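Wallthorpe Building – Ground Floor Walk-Through
Monday, February 26, 2024
Inspected by: Natalina Rinaldi
With: Gualtiero Bianchini (building services)
Copy to: Glória Magalhães

Ratings: OK / Fix / Fix now. Anything marked Fix goes on the February work list. Anything marked Fix now gets a call the same day.

1. Exits and doors

1.1 Exit doors open fully and latch on their own: OK
Rear door is slow to latch but does latch. Gualtiero adjusted the closer while I waited.

1.2 Exit signs lit: Fix
Sign over the east stairs is dim. Battery test button works. Replace the lamp.

1.3 Paths to exits clear: OK
Hallway by the mail shelves has been cleared. The folded tables have gone back to storage.

1.4 Notices on doors current and readable: Fix
Old notices are still up in several places. Take down anything out of date. Notices on glass go to the side, away from the handle and below eye level where possible. Use removable tape. The brown tape left residue last year and it took Pierina Marino a whole afternoon to scrape off.

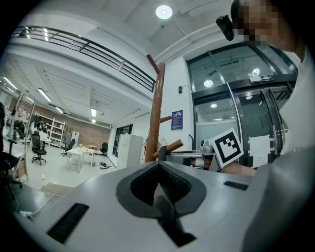

1.5 Door mats flat and not curling: Fix
The mat at the loading side has a raised corner. Turned over for now. Order a replacement in the same size.

2. Fire equipment

2.1 Extinguishers mounted, tagged, pin in place: OK
All tags are in date. The one in the kitchen was behind a stack of paper towels. Towels moved during the visit.

2.2 Pull stations visible: OK

2.3 Clear space below sprinkler heads: Fix now
Boxes in the supply closet are stacked too high. Need at least 22 inches below the heads under our house rule. Called Visitación Villalobos at lunch and she is having the top row moved today.

2.4 Fire doors not wedged: Fix
Rubber wedge found under the stair door. Removed. Second time this winter – please speak to the people upstairs.

3. Electrical

3.1 Panels closed and labeled: OK
Handwriting on the Birkenel panel is fading. Readable, but it should be typed up when someone has time.

3.2 No damaged cords or plugs: Fix
Desk lamp in the front office has a cracked plug. Taken out of service and tagged.

3.3 Cables on floors covered or routed along the wall: Fix
Cables should not cross where people walk. Use cord covers if they have to be there for more than 2 days. Tape is fine for a single day. 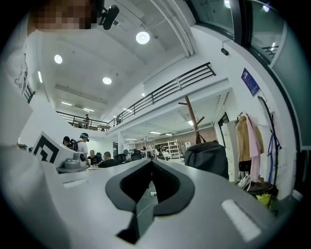
Item 3.3, thin white cables on the floor.

3.4 No power strip plugged into another power strip: OK
Checked under all the front office desks.

3.5 Space heaters: Fix
One heater in use, rated 1000 watts, plugged into a strip. It has to go straight into a wall outlet. Moved during the visit.

4. Floors, stairs and lighting

4.1 Handrails tight: OK
4.2 Stair treads sound: Fix
Nosing on the bottom step is lifting at one end. Ruggiero has the matching strip in stock.
4.3 Lights working: OK
Clirkwood replaced the hallway tubes last week. The color doesn't match the old ones, but the light level is good.

Open from last time: first aid cabinet key still missing. Glória to order a new lock.

Signed: N. Rinaldi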